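Praltgate Robotics Project: Equipment Planning Report
Work package 3, second draft

1. What we were asked to do

The brief was to plan the equipment for a two-armed table rig that can handle packaging and cloth, and to do it on a student budget. We assumed this would take an afternoon. It took most of the spring term, and the spreadsheet now has 217 rows, several of which are the same cable.

We began by listing the tasks, as our supervisor suggested, then ignored the list and looked at arms for a fortnight. Arms are more fun than lists. When we came back to the tasks we found that the choice of arm hardly mattered for most of them, and that nearly all our trouble would come from grippers, table fittings and small consumables.

2. Tasks and what they need

Box work is hard on fingertips and harder on boxes. A flap has to be held firmly enough to move but gently enough that the box can be used again, and a carton doesn't stay in good shape for long. We put down nine cartons for the first order and expect to be begging for more by December.

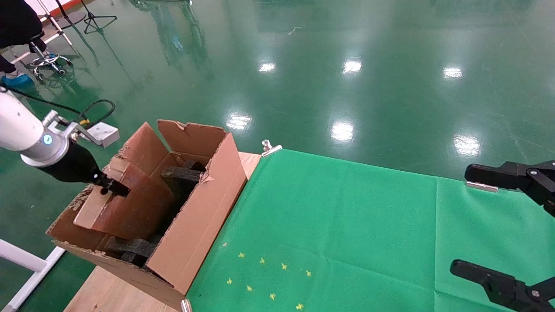 Figure 1. Gripper at a cardboard flap, with black foam packing inside the box.

Cloth is cheap to buy and awkward in every other way. It slides, it creases, and it needs to be held flat at the corners before anyone can say where it is. Our first budget had no line for clips. The second has 30 of them, at a total cost lower than the postage.

Sensor brackets were the other surprise. The supplier we called Nornach in our notes (the quote came from their Nornach office and the name stuck) priced the bracket separately from the sensor, and the screws separately from the bracket. We now read quotes to the bottom of the last page.

3. Buying, borrowing and making

We compared two routes for the grippers. The Nseir package came complete, with spare pads and a service plan. The Dralthorpe one was cheaper until we added the pads, the adaptor plates and the service plan, at which point it was the Nseir package with more paperwork.

Our recommendation is to buy the grippers as a set, make the table fittings in the workshop, and borrow stands wherever a department will lend them. Department stores are full of stands. Getting somebody to sign one out is a separate skill and should have its own line in the timetable.

Floor space also belongs in the plan. We drew the arms to scale and forgot the cables, the stools and the people. The revised drawing leaves a walkway on both long sides of the table, and costs us one shelf.
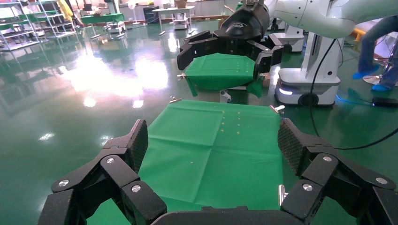

Should the spare fingertip pads be bought with the first order?
They should. Pads ordered later came with an eight-week lead time on both quotes, and a gripper waiting for pads is an expensive paperweight.

4. Still open

– Workshop time for the table fittings has been requested but not confirmed.
– The insurance form asks for a serial number, which we can't have until we buy the thing we want to insure.
– Delivery to the Praltgate building needs someone at the loading door before 8.

Draft dated July 20, 2024. Prices are in the spreadsheet, second tab.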